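Prarerer (lunar lander)

Prarerer is a small lunar lander designed and built in Bosthorpe, and I've been keeping this page on it since the project was first announced. It's an uncrewed craft with four legs, and it weighs 62 kilos without fuel, so I'm fairly sure I could get it through my front door (I have asked, they said no).

Name

People always want to know about the name! It came out of a public vote run by the Bravbridge Space Society, which drew 844 suggestions. Prarerer was sent in by Henok Worku, then a trainee on the engine team, and it beat Abdella by four votes. Abdella ended up as the name of the radio relay instead, and I rather like that they travel as a pair.
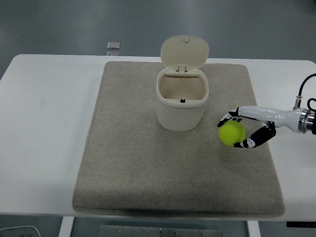

Small bin with its lid open, on a felt mat.

Design

The body is a squat drum with the fuel tanks inside and the solar panels wrapped round the outside. One main engine does the slowing down, and little thrusters keep it upright. My favourite bit is the legs, which crumple on landing like the front of a car – simple, cheap and a good deal lighter than springs.

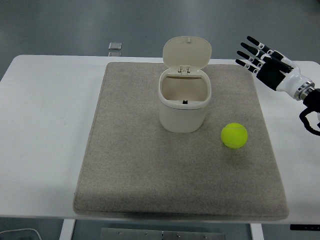
The cream-coloured bin on the table.

Testing

The first hover test was on 16 March 2021 and lasted 60 seconds, with the lander on a safety line the whole time. I watched from the far side of the fence and couldn't hear properly until teatime. A drop test of the legs followed in July, on a bed of crushed rock. No launch date has been given yet.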